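Research Technician, Cell Size and Division

Plultarari Institute, Laboratory of Growth Control
Posted: Aug 8, 2023
Reference: 339
Contract: full time, fixed term, two years, with possible extension
Reports to: Jasper Baert, laboratory manager

Summary

The Laboratory of Growth Control studies how budding yeast decides when to divide. A daughter cell is born smaller than its mother and spends more time in G1 before it commits to a new cycle. The length of that delay depends on cell size, growth rate and the nutrients available, and the lab measures how these inputs are combined. Most of the work uses time-lapse microscopy of strains carrying fluorescent tags on cell cycle regulators, supported by flow cytometry and standard yeast genetics.

We are hiring one research technician to run the imaging experiments and maintain the strain collection. The person hired will work mainly on the Takholm project, which compares the G1 delay in haploid and diploid strains grown on poor carbon sources. The project is led by Lefteris Mitsotakis-Vlachou. Strain construction for the first part of the project is finished, and imaging started in June.

Duties

Prepare media, plates and buffers for the group. Synthetic media are made in house and each batch is checked against a reference growth curve before it is released for use.

Grow, streak, freeze and revive yeast strains. Keep the strain database current, including genotype, parent strains, freezer position and the result of the most recent PCR check.

Load microfluidic chips and run time-lapse experiments on an inverted fluorescence microscope. A standard run lasts 16 hours, usually overnight. The run is set up in the late afternoon and collected the next morning. The technician is not expected to stay in the building while it is in progress.

Segment and track cells with the lab's existing software, correct errors by hand, and export single-cell volume and intensity traces. Records of manual corrections are kept with the data.

Perform crosses, tetrad dissection, lithium acetate transformation and colony PCR as needed for new strains.

Calibrate the flow cytometer and the Coulter counter each week and log the results.

Order consumables for the yeast room and keep stock levels at the agreed minimum.
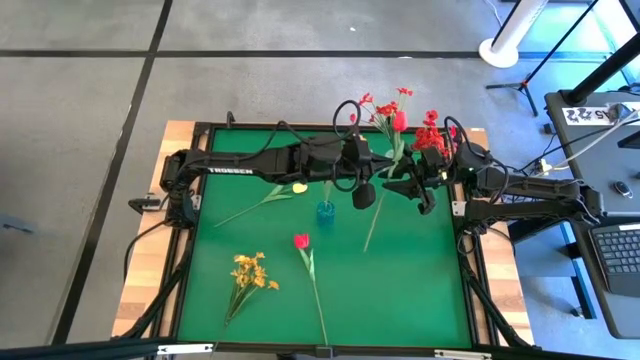
The technician will also write and revise protocols. The present protocol set was written by several people over a long period and is uneven. Some entries give centrifuge settings in rpm without naming the rotor, and a few refer to reagents that have been discontinued. Bringing these up to date is part of the first six months of the job and time is set aside for it.

Required qualifications

A bachelor's degree in biology, biochemistry, genetics or a related subject, or an associate degree with at least three years of laboratory work.

Practical experience with sterile technique and the culture of microorganisms or cell lines.

Ability to prepare solutions accurately from stock concentrations without supervision.

Experience with PCR and gel electrophoresis.

Clear written English. Notebooks are electronic and are read by other members of the group.

Basic use of spreadsheets and file systems. Image data are stored on a shared server with a fixed naming scheme, and files that do not follow the scheme are not picked up by the analysis scripts.

Useful but not required

Work with budding or fission yeast. Tetrad dissection can be taught here and takes most people a few weeks to learn well.

Fluorescence microscopy, especially live imaging over several hours.

Python or R at the level of reading a short script and changing its parameters.

Experience with microfluidic devices. Chips are cast from existing molds, so design experience is not needed.

Working conditions

The position is based in the yeast room and the shared imaging suite, both on the second floor. The imaging suite is booked in blocks, and the Takholm project has a standing allocation. Normal hours are 9:00 to 17:30 with some flexibility. Weekend work is occasional, limited to moving cultures or collecting data, and is returned as time off.

The job involves standing for part of the day, fine work under a dissection microscope, and lifting boxes of media bottles. Applicants who need adjustments to the bench or the microscope station should say so at any stage.

Training on the microscope and the cytometer is given in the first month. Users are signed off on each instrument separately. Laser safety training is compulsory and is offered by the institute.

Pay and benefits

Salary is set on technician grade 2 of the institute scale, with the entry point determined by experience. The scale is sent to all applicants invited to interview. Benefits include health coverage, a retirement plan and paid leave. Relocation costs are covered in part for applicants moving from another region. Technicians may attend one external course or meeting per year at the lab's expense, and contributions to published work are credited by authorship or acknowledgment according to the lab's written policy.

How to apply

Send a single PDF containing a cover letter of one page, a resume, and contact details for two referees to the Plultarari personnel office, quoting the reference at the top of this notice. The cover letter should describe one experiment you have carried out yourself, including what you measured and which controls you used. Copies of certificates are not needed at this stage.

Applications are read as they arrive and the position stays open until filled. Interviews last 61 minutes on the published timetable, including a short bench exercise on dilutions and a tour of the yeast room. Remote interviews are possible, in which case the bench exercise is replaced by a written one.

Questions about the duties or the instruments can be addressed to Jasper Baert. Questions about the science should go to Lefteris Mitsotakis-Vlachou. Questions about visas, pay and leave are handled by the personnel office.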